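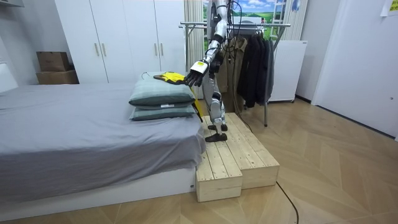 Teaching day at the bedroom set

I finally got my turn on the remote rig in August, and I have to say, making a bed through somebody else's arms is HARD. Garnet Vachon had me start on the pillows, the two green ones stacked at the side of the mattress, with the robot up on its pine step so it could reach down to them. You move your own hand, the robot's hand follows, and every try gets saved for it to learn from later - the clumsy ones go in a separate folder (mine is pretty full!).

My first session gave us 19 keepers. Garnet wants 3000 by the end of the project, so we could really use more drivers. My best tip is to slow down before you close the fingers, then wait a second. I kept rushing that part and missing.

If you'd like to try it, sign up with Zdeňka Šimek at the Trivemwood front desk. Slots run 2 hours, with a break in the middle, and no experience is needed. Wear comfy shoes - you'll be standing the whole time.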